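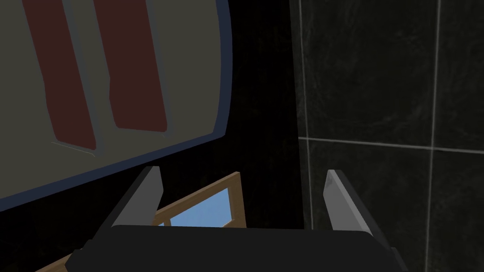
Do you need a real robot to join a robotics club?

Most of what our club did this term ran on ordinary laptops. We own one small arm and it spent October in a cupboard with a stripped screw. If you can install software and wait through a long download, you can take part.

November 28, 2023

I've been meaning to write up the kitchen project since we handed it in. I'm in second year at Illstead College and this was my first term in the robotics club. The club splits into two groups each fall. One builds a line-following car, the same as every year. The other enters the Staston Challenge, where all the work is done in simulation and you send in your code at the end. I picked the second group mainly so I could work from home, as the bus to campus stops early.

The challenge gives every team the same arm and gripper and the same set of rooms. Ours was a kitchen. You get a list of household tasks and a limit of 300 control steps for each try. If the arm is still moving when the steps run out, the try is scored as a fail, even if the gripper is a finger's width from the right spot.

We called our entry Pagano. The name came from an old folder on the club computer and stuck.

Getting set up

The download was the first problem. The club room has slow internet and everyone tried to pull the files at once on the first evening. After that we passed around a USB stick.

The second problem was versions. The simulator wanted an older Python than most of us had. My laptop is six years old and has no proper graphics card, so I ran everything at the lowest picture size. It was slow but it worked. If you're doing this next year, make a separate environment and write down every version number before you change anything. I didn't, and lost a weekend.

Collecting demonstrations

You can write the motions by hand or you can steer the arm yourself, save the runs and train on them. We did the second. Steering is done with a game controller, and it's harder than it looks. The wrist camera moves with the hand, so when the wrist rolls over, the whole kitchen rolls with it. Walls lean, the ceiling ends up in a corner and the shelf runs downhill. I got used to it in a week or so, but one person in our group felt ill and switched to the fixed view from the side of the room.

We ended up with 128 demonstrations we were happy to keep. The ones we threw out were mostly mine from the early days, when I kept mixing up the two sticks. We kept the saved runs in one shared folder with the task and the person's initials in the file name. That was the best decision of the term. When a run turned out to be bad, you could find the others made the same evening and check them too.

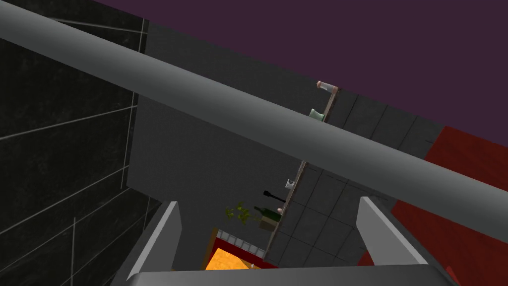 Training and what went wrong

Training was done overnight on the lab machines. We had to book them, and the car group wanted them too for something to do with their track maps, so there was a bit of arguing. We settled on alternate nights.

The first trained version went to the same point in the room every time and opened and closed the gripper in mid-air. That was a units mistake. The saved runs had angles in degrees and our training script expected radians. I found it by printing the numbers out and going through them with a pencil, which took an evening.

The next version moved properly but was very slow. It would creep toward the target and run out of steps. Our own driving had been careful, and the arm had learned to be careful as well. We cut the pauses out of the demonstrations and that helped more than any change to the model. I would do that first if I was starting over.

Lighting was the other trouble. Some of the kitchen is nearly black. There's dark tile on one wall and a gap beside the toaster where the picture shows you nothing at all, so the camera has very little to go on there. We tried brightening the images before training. It made the bright areas wash out and the results were about the same, so we took it out again.

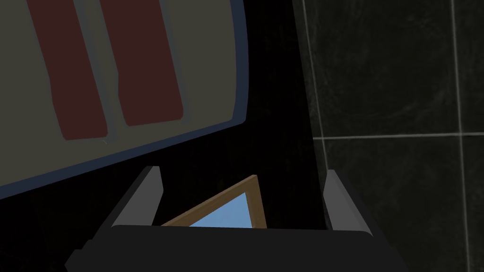 Wurkitar

I wrote the report section on failures, so I spent the last few days watching saved tries and sorting them by what had happened. It's dull work, but I learned more from it than from the training. By the time you've seen the arm miss the same way over and over, you can usually say which line of code to look at.

We don't have a result yet. Staston posts the scores in the new year. Our code is 2805 lines, a fair part of it copied from the starter kit, and I've asked the group if we can put it up once judging is over.

Next term I want to get the real arm out of the cupboard and fix that screw. I'd like to try the same controller on it and see how much of what I picked up carries over. The club is also looking for someone to look after the lab booking sheet, and I've said I'll do it until exams.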